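**Imani Alcantara** · February 10, 2026

Right, a few of you asked how I'm getting on with the fishing in Koltivum, so settle in, because I've put far too many evenings into it and I have opinions. Long thread, sorry, put the kettle on 🎣

---

First thing: don't buy the fancy rod from the harbour shop in Bastov. I did, it cost me 858 shells, and I was skint for two days of play. The starter rod catches everything in the first three lakes perfectly well, it just reels a bit slower.

---

Bait is where your money should go. Glow grubs are lovely little things and you can dig them up yourself behind the mill after it rains (in the game, I mean, please don't go digging behind a real mill on my say-so).

---

I had a whole stack of 130 grubs saved up and then sold the lot by mistake while tidying my bag - the sell button and the sort button are right next to each other and I will be grumbling about it until they patch it.

---

Now, the moon eel. It only bites at night, at the deep end of the third lake, and you want to let it run when the line turns orange. I kept pulling against it and losing it, over and over, and my poor brother had to listen to all of it.

---

Once you've landed one, take it to Khương at the tea house and not to the market stall. The stall gives you 1000 shells for a moon eel and Khương gives you 2000, plus a bowl of soup that makes you run faster until morning!

---
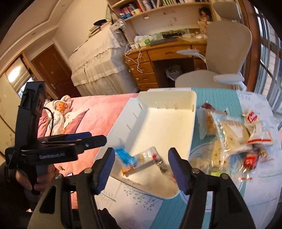 He also starts the boat quest if you bring him a second eel, so keep one back if you can bear to. The boat is slow and turns like a wardrobe, but it gets you out to Visteck island, and the music over there is gorgeous.

---

I haven't finished the island yet. There's a locked gate by the lighthouse and I've tried every key I own, so if anybody has got through it, tell me whether I need the autumn festival token from September or if I'm just being dim.

---

Small hints only though, please, I do like working the last bit out for myself 💛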